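**Ticket 310 — Label printer at Lurnley packing room skips every second label**
Status: closed, with one open point

Reported on Thursday by the packing room. The printer is the Sosa desktop model, connected by USB to the old computer. When we print a batch for the Plakotach orders, one label comes out correct and the next one is blank. Single labels are always fine.

**What I tried first**

- Switched the printer off and on again. No change.
- Cleaned the print head with the alcohol pen. The print became darker, but the blank labels stayed.
- Put in a new roll from the same box. No change.

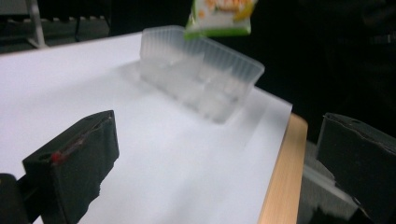 The label height in the driver was my next suspicion. Somebody had chosen a template of 73 mm, and our labels are shorter than this, so the printer believed it must feed further to find the gap. I did all the measuring on the table in the packing room, on a big sheet of white paper. The clear plastic tray with the ribbed walls stood on the same sheet, and it is this kind of tray that the labels must fit, so please do not order a larger size only to match the template. After I corrected the height in the driver, a batch of five came out with two blanks. Better than before, but not solved.

**Second attempt**

1. Closed the Kostiuk order program completely. It keeps its own copy of the label size and does not read the driver again while it is open.
2. Deleted the old template in Kostiuk and made a new one with the correct height.
3. Held the feed button until the light blinked two times, then released it. The printer feeds a few labels and learns where the gap is.
4. Printed the test batch again — no blank labels.
5. Printed one real batch for Plakotach and put the labels on the trays at the table.

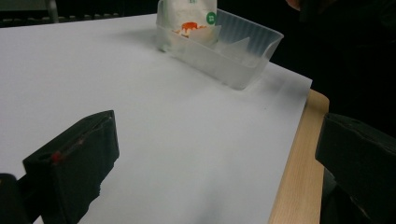

**Still open**

The second computer in the office has the same wrong template. I could not change it, as my account has no rights there. Please can the administrator do steps 1 and 2 on that computer also? Until then, print the batches only from the packing room.

If the blanks come back after a change of roll, repeat step 3 before you write a new ticket.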